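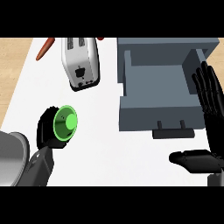
Grondano handover fault

The Grondano handover fault is a control error in two-armed kitchen robots, found in simulation during work on the Triminum household controller. The arm holding an object lets go too early, as if the other hand had already taken it. Usually a bowl or a cup. Named after the test kitchen, Grondano, where it first turned up.

Background

Triminum was written to run two unlike hands at once — a simple gripper on one arm, a many-fingered hand on the other. Tasks were ordinary kitchen jobs: moving bowls, opening drawers, clearing a worktop. All of the early testing was done in simulation. The team was led by Maureen Marsden, with Imogen Cropper on the grasp code.

The fault

First logged in September, in a batch of 200 runs. The object was dropped in 19 of them. The drops were put down to poor friction settings at first and the batch was re-run with a stickier surface, which made no diffrence.

Cropper later traced the cause to the contact check. Each hand reported "touching" or "not touching", but the report did not say what was being touched. If the free hand brushed a drawer handle or the side of a cupboard, the controller read this as a grip on the bowl and opened the holding hand. Runs with the free hand kept well clear of furniture were not affected.

A second, rarer form is sometimes listed under the same name. In this one the holding hand opens on time but the receiving hand closes late. Leanne Tapley has argued it is a seperate timing problem and should not be counted.

Safety

No injuries are recorded. The main worry was hot food or glass over a worktop edge, and the controller was barred from physical arms until the check was rewritten. The bar was lifted on 11th May.

Fix

The contact report now carries the name of the object. Both hands must agree on it for 51 control steps before either may open. Slower handovers as a result, and some complaints. Costache, a later controller built on the same code, kept the rule but shortened the wait.

See also

Grasp planning
Zellex contact model
Two-armed manipulation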